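bancada nova, toalha velha - começando o fio da arrumação porque prometi e já enrolei desde fevereiro

1/ pra quem chegou agora: divido a oficina com a Kirsten Hedegaard, a gente conserta coisa pequena. rádio, caixinha de som, brinquedo de sobrinho. a mesa estava impossível, achei parafuso dentro da xícara

2/ primeira regra da casa: toalha embaixo. azul acinzentada, felpuda, das de banho mesmo. o tampo branco risca só de olhar e peça miúda em tampo liso sai rolando e adeus 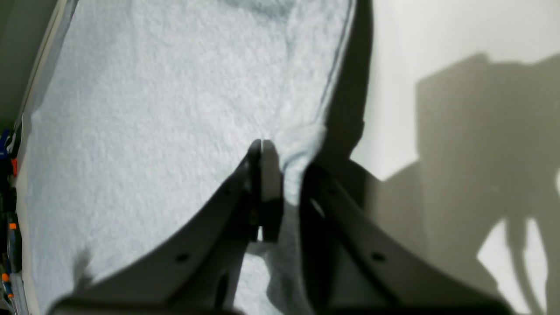 n.º 23

3/ me perguntaram se felpa não solta fiapo. solta. sacudo na janela antes e pronto. já testei feltro, já testei o tapetinho da Teltik que custou 300 e enrola nas pontas, voltei pra toalha

4/ e lava na máquina né. o tapetinho não lava. quer dizer, lavei uma vez, não façam

5/ outra coisa - toalha esticada é pra desmontar, toalha embolada é pra apoiar peça torta. Kirsten discorda, ela quer tudo esticado sempre. deixo ela falar

6/ agora as ferramentas. o canto de cima da mesa é o canto do caos e vai continuar sendo mais um tempo. estojo transparente com as chaves de cabo azul, a chave em T laranja e azul em cima da caixa de plástico, alicate perto. controle remoto preto ali no meio também, ninguém guarda

7/ a caixa transparente é a do adesivo de desenho amarelo e laranja. não vou tirar o adesivo, parem de pedir

8/ e tem sempre uma coisinha de metal largada no branco do lado da toalha, bit ou parafuso, nessa altura nem sei mais. com um cabo cinza fininho passando pertinho pra ajudar a perder
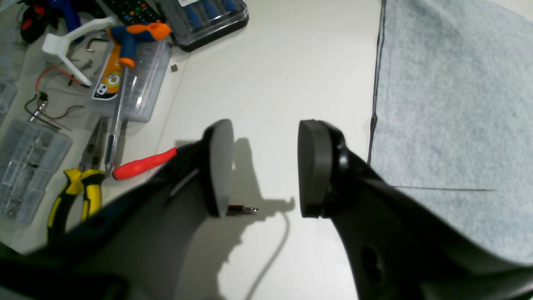

9/ CABOS

10/ o cinza fino fica na mesa, uso toda hora. os pretos ficam caindo da parte do monitor até a bancada e eu sei que tá feio. comprei abraçadeira da Bresus, pacote de 3, acabou antes de eu começar direito

11/ a Duda (a loja, não a pessoa) tem canaleta adesiva mas não confio em adesivo nessa parede. na outra oficina caiu tudo de madrugada, susto horroroso

12/ monitor no canto fica. deixo as fotos da desmontagem abertas em miniatura e vou conferindo a ordem das peças. se eu confiar na memória sobra parafuso no fim, sempre

13/ parede branca atrás da toalha ficou sem nada e vai ficar assim. queriam pendurar painel perfurado, eu disse não. preciso de UM lugar pra descansar o olho
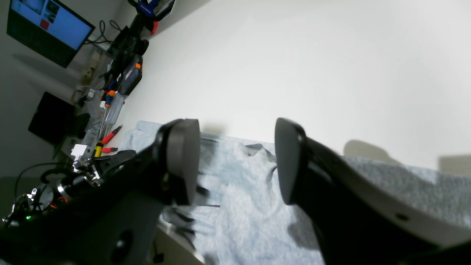
a toalha, a parede branca e o canto do monitor.

14/ falta: etiquetar os potinhos, achar o estojo da Simunine que sumiu na mudança, decidir quem fica com a gavteta de baixo

15/ a Kirsten já decidiu que é dela

16/ alguém aí usa divisória de papelão em gaveta? aguenta ou vira papa? respondam que amanhã mexo nisso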